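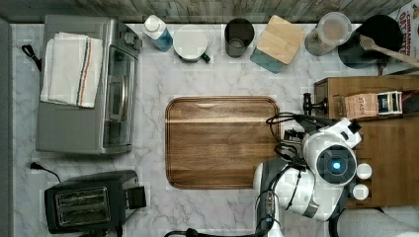 Review: Bednárik cable dressing kit for small arms

By Darragh Lenihan
October 13, 2021
4 min read

An arm on a kitchen counter has a cable problem that an arm in a cage does not. There are mug handles, spoon handles and appliance cords within reach, and any slack loop will find one of them. I bought the Bednárik kit to deal with the slack on my home build, and have used it since September.

What you get

The kit contains hook-and-loop wraps in two widths, a set of clip-on guides for the arm segments, a spiral sleeve and a printed sheet with bend radii. No tools are included. The guides need a small hex key, and the screws are soft enough that a worn key will round them.

Fitting

Instructions cover one routing only, base to wrist along the outside of each segment. It took me 15 minutes to fit the guides and most of an evening to get the loop lengths right. The sheet tells you to set the loops with the arm folded. Set them with the arm at full reach instead, then fold it slowly and watch the elbow. My first attempt followed the sheet and pulled tight at the wrist before the arm got to the far side of the cutting board.

The cables are bundled along the segments but still loop over the joints. The kit manages those loops; it does not remove them. If you want a flat profile you need internal routing and a different arm.

In use

My test job is a pick from the back row of the counter to the cutting board and back again. I logged 900 cycles with the kit fitted. Of these, 846 finished without a stop. I went through the log for the rest and put most of them down to bad grasps on the glass canister, which has nothing to do with the cabling. The remainder were snags, all at the elbow loop, all before I shortened it.

The wide wraps hold well. The narrow ones creep under repeated rotation and want checking every few days – I now mark the cable with paint pen at each wrap so that movement shows. Deok-su Yoon, who runs the same kit on a bench at the Flanus workshop, swapped his narrow wraps for plain zip ties and reports no creep, at the cost of cutting them off for every change.

The spiral sleeve is too stiff for the wrist. I left it off.

Verdict

Good guides, good wide wraps, poor instructions. Worth buying for a build that shares its space with other things. For an arm on a clear bench, wraps bought by the roll will do.

Recent reviews
Nivolow bench power supply
Bronell hex key set, long pattern
Clamp mounts for stone counters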